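The Night the Sink Won

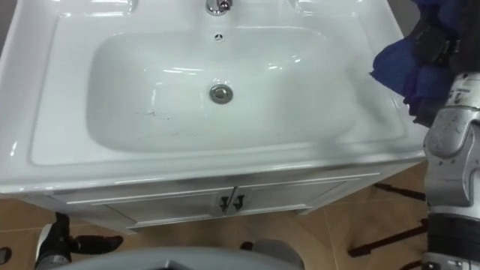 Our sink-wiping routine had passed 18 trials in a row, so naturally I invited Dzifa Bonsu over to admire the next one. Villon, the robot, got the blue cloth in its gripper and then stopped with its arm parked at the edge of the counter, hanging on to the thing like a coat check attendant. The log said fault 324, joint torque limit. Fault 324 also covers 2 other complaints, so it took us until 3 in the morning to find the right one. My money was on glare, given how that white ceramic throws light off its front lip. Dzifa bet on the wrist cable, and she was right, and she has mentioned it since.

The part that bothers me is the grip. On a fault the fingers lock, which is fine for a cloth and less fine for a sleeve. The release now has its own button. The grey scuffs left of the drain are still there.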